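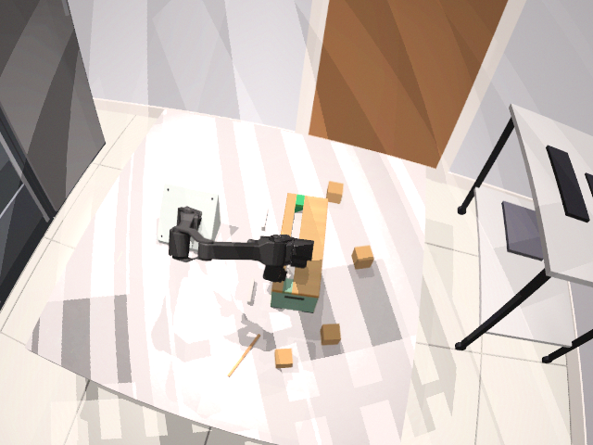
Talmont Storage Bench & Box Plans: Frequently Asked Questions

Last tidied up in January, by someone who had run out of other things to do in the shop.

What do I get when I buy a plan?

A PDF. It has a cut list, a materials list, drawings of every joint and the order to do things in. You do not get wood. We mention this because two people have written in to ask when the wood would arrive, and one of them was quite firm about it.

How hard are these to build?

If you can cut a straight line and drill a hole where you meant to, the Orko box is a fair first project. The Barasa bench has a hinged lid and a drawer that has to fit its opening, so give yourself a few weekends and some privacy. The Bellusow is a blanket chest with dovetails. People who enjoy cutting dovetails already know who they are.

Which tools do I need?

For the Orko: a saw, a drill, a square, sandpaper, four clamps. You will wish you had six clamps. For the Barasa, add a block plane and a decent chisel. The Bellusow list takes up most of a page and is printed in the plan, where you can read it sitting down.

Can I use a jigsaw for everything?

You can. Birsen Ekinci built an entire Orko with one and sent us photos, and it's a handsome box as long as you don't put a level on it. She keeps shoes in it. The shoes haven't complained.

What wood should I buy?

Pine is cheap and dents if you look at it sideways. Poplar takes paint nicely and is a bit green under a clear finish. Maple is lovely and will cost you. All the cut lists work with 3/4-inch stock, which measures 3/4 inch if you buy it planed from a lumberyard and something in that neighborhood if you buy it elsewhere. Measure what you bring home before you cut the drawer parts.

My drawer sticks. What did I do wrong?

Probably nothing, or probably you built it in winter. Wood swells across the grain when the air gets damp, and a drawer that glides in February can need both hands and a foot by August. Leave 1/16 inch on each side. If it's already built, take the drawer out, rub pencil along the sides, push it in and pull it out again. Wherever the pencil has smeared is where it's rubbing. Plane a little there and try again. Then rub a candle stub along the runners, which does more good than most of what's sold for the purpose.

My drawer rattles. What did I do wrong?

See above, and you planed too much. Glue a strip of veneer to each side and tell people it was in the plans.

Do the plans use metal drawer slides?

No. They run on wooden runners. You can fit metal slides if you like, but you'll need to make the drawer narrower to suit whatever slides you bought, and we can't do that sum for you without knowing which ones. The slides come with a leaflet. It's tiny and in nine languages, but it's right.

Handles or slots?

Your call. A cut slot has nothing to catch a hip on in the dark and costs nothing. A knob is easier to grab and much easier to get crooked. If you cut a slot, drill the two ends first, saw between them, and round over the inside edge with sandpaper. Fingers will go in there for years.

Can I paint it?

Please do. Prime first, especially over knots, which will bleed through three coats of good paint out of pure spite. Paint the front and leave the inside of the drawer bare, or give it a thin coat of shellac. Painted drawer sides stick together on warm days and you will be back up at the question about sticking. Let the paint cure for a couple of weeks before you put anything heavy on top. Dry to the touch is a different matter altogether.

Can children sit on the Barasa?

Yes, and they will stand on it too. Fit a lid support that holds the lid at any angle, and leave the finger gap at the front that's shown on page 5. We know the gap spoils the line. Leave it anyway.

Can I resize the plans?

Up to a point. Making a box shorter is simple. Making one longer than 48 inches means the top will sag unless you add a rib underneath. Somtochukwu Haruna stretched a Bellusow to fit the foot of a very large bed and skipped the rib. It's now a hammock with corners.

How much do plans cost, and can I get a refund?

The Orko is $5 and the Bellusow is $79 with the full-size dovetail templates, which are printed and mailed. Refunds on PDFs, yes, within a month. Refunds on templates, only if you haven't cut them up.

May I sell what I build?

Build and sell as many pieces as you like. Don't sell the drawings. Umut Kılıçarslan answers those emails and he's a lot less relaxed than the rest of us.

I found a mistake in a plan.

Thank you, we think. Send the plan name and page number to Ewurabena Dankwa at the shop address, or by mail to PO Box 2773. Corrected pages go out free to everyone who bought that plan. The Orko's second page used to call for a drawer bottom wider than the drawer, so if you have that version, ask for the new one before you start sawing.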